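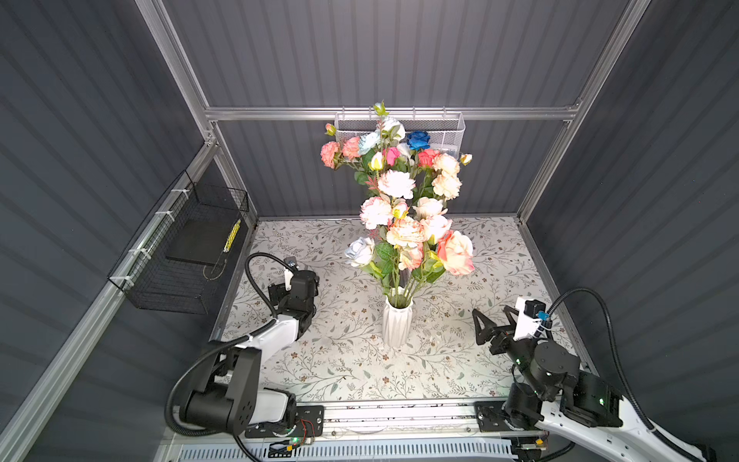 Our residence is reviewing its arrangements for flowers in the entrance hall, the two lounges and the dining room, and we would welcome advice from other institutions before the new rules are put to the management. The building has 57 apartments. Until now, fresh flowers have been delivered to the front desk every second week, and residents' families have added to them as they wished. Complaints have been received about scent, about pollen on the furniture and about stale water. One proposal is to move entirely to artificial arrangements, with peach and cream peonies on tall green stems in a white ribbed vase, placed on a flower-printed cloth. Another is to keep fresh flowers in the entrance hall only. We have been allotted 1000 dollars for the year, to cover vases, cloths, flowers and any cleaning materials. We would like to know how other houses divide such a sum, who is made responsible for upkeep, and whether residents accept artificial flowers in rooms where they are used to real ones. Any wording that could be adapted for a notice would also be helpful.

Posted by Roel Kramer, Resident Services, Flekano House

Iditz Facilities Desk

We went through the same review and settled on a mixed arrangement. Artificial flowers are used in the lounges and corridors. Fresh flowers are permitted in the entrance hall, where the door is opened often and scent does not gather, and at private events. The dining room has no flowers on the tables during meals.

On the division of funds, we would advise against spending the larger share on the flowers themselves. In our first year we spent 500 dollars on stems and had very little left for vases. The result was good flowers in containers that were too light, and they were knocked over by coats and bags. A tall bouquet needs a heavy base and a mouth narrow enough to hold the stems together. If the vase is wide, the stems fall outward and the whole arrangement leans. Florist's foam, gravel or glass beads will correct the problem in an opaque vase. In clear or tinted glass the filling shows, and it should be chosen with that in mind.

Residents' views were divided at the beginning. Most objections concerned flowers that were dusty or faded. When these were replaced, the number of complaints fell. A few residents still prefer fresh flowers and keep them in their own apartments, which our rules allow.

The wording of our notice is as follows, and you are free to use it:

"Flowers in the shared rooms are provided by the house. Residents and visitors are asked not to add to, remove or rearrange them. Fresh flowers brought by visitors may be kept in private apartments or handed to the front desk for display in the entrance hall. Lilies and other strongly scented flowers are not accepted for display."

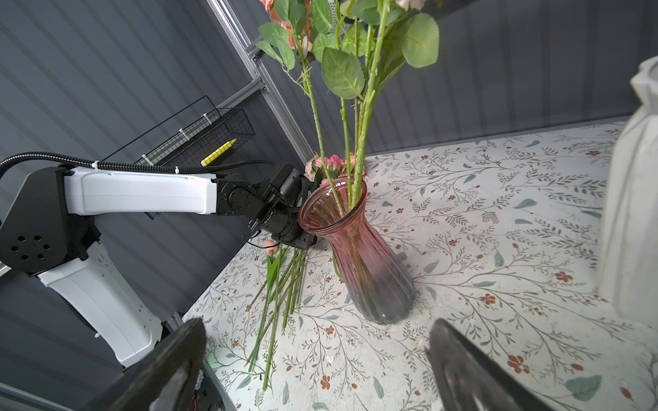 This page was last changed in February 2020.

We would add a point on the choice of glass. Pink glass with a flared rim suits pink and white blossoms and looks well on a pale flowered cloth, but a flared rim spreads the stems and is best kept for a small number of them. Where the cloth itself carries a pattern, a vase in one plain color is easier on the eye for residents with reduced sight. Our occupational therapist raised this matter, and we had not considered it. A busy cloth under a busy bouquet can make the edge of the table difficult to judge.

Cloths should end well short of the floor. They should be fixed or weighted wherever walking aids are in use. We changed all of ours after one was pulled from a side table.

Geerts Front Office

Please check your insurance before you do anything. Some fabrics are not accepted near heaters or candles. We were asked for a certificate for artificial plants in the stairwell, did not have one, and had to remove them. Ours was ticket 3938 in the old system if any moderator is able to find it – it contained the full list of papers requested.

Otherwise I agree with the desk above. We do not use flowers in the dining room either.

Skodex Housekeeping Support

The question of upkeep has not been fully addressed, and in our experience it decides whether an arrangement of this kind lasts. Artificial flowers are frequently bought on the understanding that they need no care. They need less care than fresh flowers, but it must be written into somebody's duties.

We also recommend that the house consider single stems for smaller tables. One long white rose in a tall pink glass vase takes up little room, can be lifted out with one hand for cleaning, and leaves space for cups and newspapers. A full bouquet is better reserved for a place where people pass it standing up, such as a reception counter or a hall table.
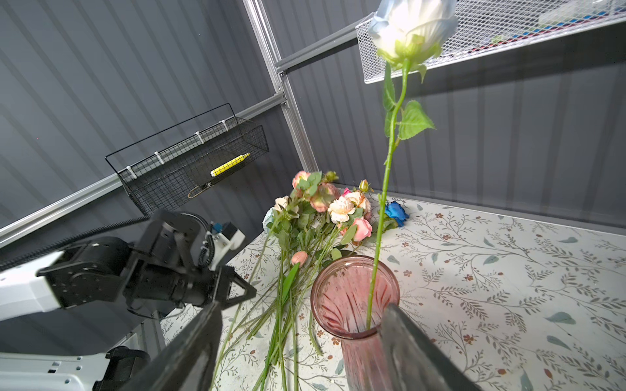

Cleaning and storage

Dust silk and polyester petals once a week with a soft, dry brush, working from the center of the bloom outward. A hair dryer on the cool setting will reach between crowded petals. Do not use furniture spray. It leaves a film that collects more dust.

Glass vases should be emptied and washed by hand in warm water with a little dish soap. A white mineral line inside the rim can be removed with vinegar left standing for an hour. Vases with ribs or facets need a bottle brush.

When arrangements are changed with the season, wrap the flower heads loosely in tissue paper and store them upright in a tall box away from daylight. We change ours in November and again when the spring cleaning is done. Label each box with the room it belongs to, and keep the matching cloth in the same box.

Fresh flowers in the entrance hall

The water should be changed every other day and the stems cut again each time. Leaves below the water line must be removed. The person on the front desk signs a sheet kept in the drawer, and flowers past their best are taken out the same morning. Where no member of staff has time for this, we would advise the house to do without fresh flowers.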